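How to wash a printed cotton tablecloth and keep the colors

2024-04-28

I sew and sell table linen in a small shop called Mavromatis, and the question I receive most often is about washing. Customers buy a light cloth with a colored print, they use it for one big dinner, and then they are afraid of it. Cotton is a strong material. With a little patience it will serve you for many years.

Before you start

Shake the cloth outside and look at it in daylight. Wine, oil and candle wax each need their own treatment, so mark every stain with a safety pin.

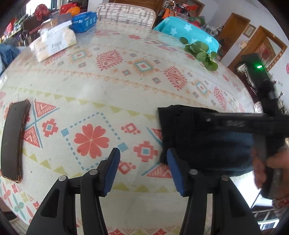 Test the print also. Wet a corner with cool water, press a white napkin on it and wait 3 minutes. If the napkin takes color, wash the cloth alone and by hand the first two times.

Step 1. Treat the stains

For oil, put a drop of dish soap on the spot and rub it softly with your finger, from the outside to the middle. For red wine, pour cold water through the back side of the fabric. Wax must become hard first. Put the cloth in the freezer for one hour, break the wax off with a spoon, and then iron the place between two sheets of plain paper.

Do not use chlorine bleach on a print. I did it once with a cloth from the Grindetti series and the blue became gray.

Step 2. Soak

Fill a basin with cool water and add 100 ml of white vinegar. Leave the cloth for 30 minutes. Some people say that vinegar fixes the dye forever. In my experience it does not, but it helps to take away old soap.

Step 3. Sort the rest of the load

If your cloth passed the napkin test, it can go in the machine with other light cotton things. Dark clothes stay out, also the ones that you washed many times already. Zippers and hooks can pull the threads, so close them or wash them separately.

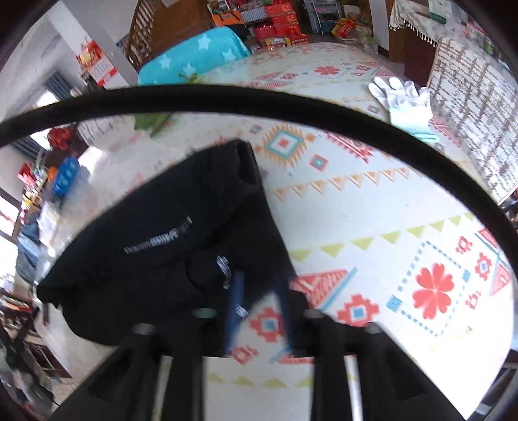

Step 4. Wash

Choose a gentle program with cool water and a slow spin. My machine has 400 as the lowest number and I use this one. Take half of the detergent you normally use.

Step 5. Dry and iron

Hang the cloth in the shade, folded over two lines so it keeps its shape. Iron it on the back side while it is still a little damp.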